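Teaching by demonstration: Pultlow trainers pass everyday skills to machines

• Operators at the Nuvix centre guide two-armed robots by remote control, repeating each task until the record is complete.

The Nuvix training centre at Pultlow has completed 500 recorded demonstrations under its Plusel programme, which teaches household tasks to robots with two arms. An operator performs each task through the robot's own arms and hands, and the movements are stored for later study. 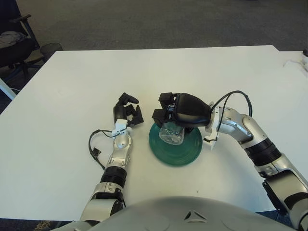
Tasks in the programme are kept short by design. Each is given a written instruction of one or two lines, a starting position and a limit of 40 seconds. Tableware was chosen for the first stage as it is cheap, easily replaced and familiar in every home. A clear plastic cup held upright over a green plate presents a fair test of an operator's skill, for the hand must be brought to the right height before the fingers are opened. Attempts that fail are marked as such and kept with the rest.

New operators spend their first week on practice runs, none of which enters the record. They are taught to move at an even pace and to avoid corrections made in haste. Quansah, the firm which supplies the control software, has since added a slower setting at the centre's request.
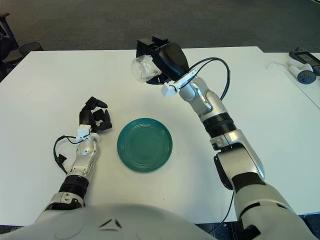 A clear container held on its side by the robot's right hand, with the plate on the table.

Transparent objects remain a particular concern. In an internal review carried out in September, 77 recordings were set aside for a second viewing, most of them involving clear plastic. The centre has asked its operators to vary the angle of approach in future sessions.

The programme is expected to reach 2,000 demonstrations before the second stage begins. That stage will cover folding cloths and closing lids, and applications from trainee operators are now being accepted at Pultlow.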